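Home | Cards | Transfers | Guides | Contact

Moving Zikbridge points to a partner hotel account

Points move in blocks of 136. Anything left over stays in your card account. Before starting, check that the name on both accounts matches letter for letter, including hyphens.

1. Sign in and open Rewards, then Partners.
2. Select Durnico Hotels and enter your nine-digit member number.
3. Enter the code sent to your phone. 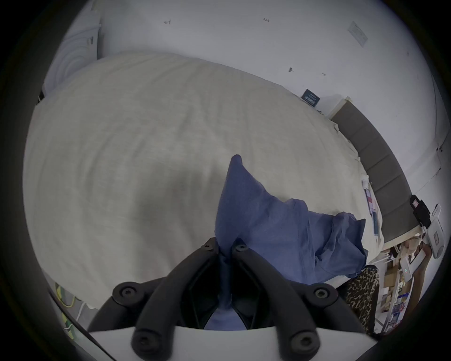
4. Choose the number of blocks. The limit is 49 per month.
5. Check the rate on the summary page. It is fixed once you press Confirm, and a transfer can't be reversed.

Allow seven business days for the points to post. Transfers sent in the last week of June may show on the July statement.
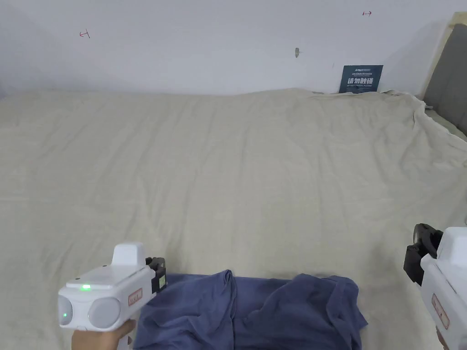 If the status still reads Pending after that, send the transfer number through the message center. Do not submit a second request; both will be processed.

Comments (2)

Dong-geon Noh: Mine was rejected until I removed the hyphen from the hotel profile. Went through the next morning.

Jade Kowalchuk: Does the same limit apply to the Jeon card? The Huvville branch couldn't tell me.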